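Speed limits and clear space for a small arm at home?

Posted by Giang Đoàn, 2020-10-07

Hello all. I've got a little printed arm running on the table in the living room and I'm trying to write myself some proper house rules before my nephews come to stay. At the moment it just picks things up and drops them in a box, nothing heavy. The club I go to (Priltby, if anyone knows it) has a one-page sheet, but it's written for the big Hemeo machines and half of it is about fencing, which seems daft for something this size. What do you lot stick to? How much space do you leave, and do you bother with a stop button?

Phúc Từ

Yes to the stop button, always! Mine cuts the power to the motors and it's taped where I can slap it without leaning over the arm. One thing to watch — when the power goes, a small arm usually just flops, so don't keep your other hand underneath it.
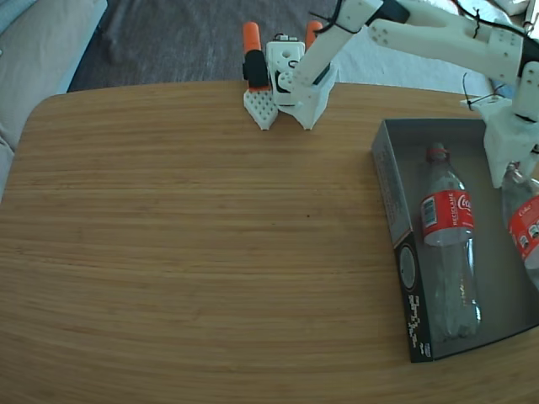 As for space, I move the arm by hand to its furthest reach in every direction, mark that on the table with masking tape, then add a hand's width. Nobody's fingers go inside the tape while it's powered, mine included. I also cap the speed at 573 in my own settings (the units are whatever Pelix uses, so don't copy the number blindly) and only go up to 1,000 once a new routine has run 8 times with no surprises. Oh, and check your screws! Printed joints work loose, and I go round mine after some 3,000 moves. Cables too, have a look at the ties and make sure nothing pulls tight at full stretch.

Nhàn Ngô

just unplug it when the kids are in the room

Sang Ninh

I'd go along with Phúc on nearly all of that, though tape won't stop a small child, so Nhàn has a point. I'd add clamping the base down properly, and writing down what you changed and when. I started a notebook in March after I spent a whole evening chasing a fault I'd caused myself — wrong limit on the elbow, silly me.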